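HORT 13: Home Garden Soils
Unit 2 handout, Kirneck Extension Classroom
Instructor: Driss Ghoneim

Winter mulch on perennial beds

Mulch is applied after the ground has frozen to a shallow depth. Its purpose at this stage is to hold the soil temperature steady. Repeated freezing and thawing lifts shallow crowns out of the ground and breaks the fine roots.

Materials. Shredded leaves, pine needles and clean straw are suitable. Whole maple leaves mat when wet and keep air from the crown. Fresh grass clippings are not used in this unit.

Depth. Apply 2 inches on clay and slightly more on sand. Leave a gap at woody stems. Plants with evergreen foliage (coral bells, hellebores) are mulched up to the leaves and left uncovered on top.

Removal. Begin in April, in stages, when new growth shows at the edge of the crown. Pull the mulch back on a cloudy day. Keep the removed material near the bed in case of a late frost.

Record sheet. For each bed enter soil type, material, depth and date of first hard frost. Plot 317 is the reference bed.

Reading for Monday: chapter on frost heave, first half only.
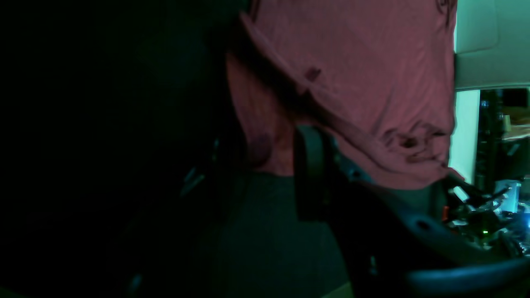
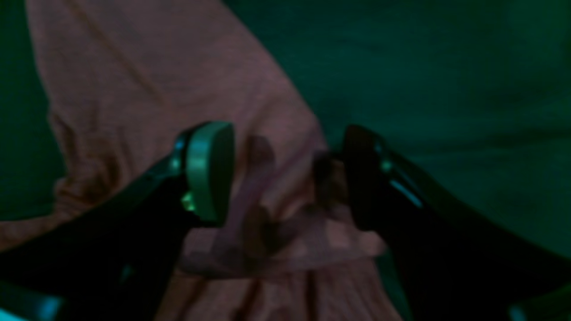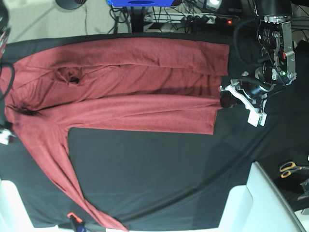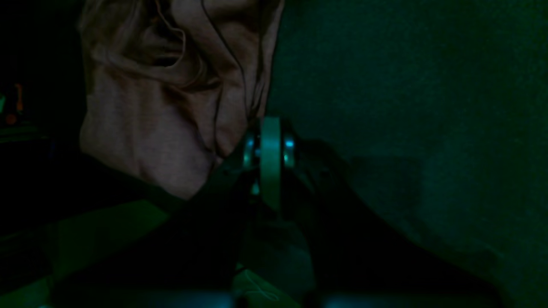
Itau wrote back that on sandy beds straw alone blows off by midwinter, and that a thin layer of pine needles over it holds better than doubling the depth.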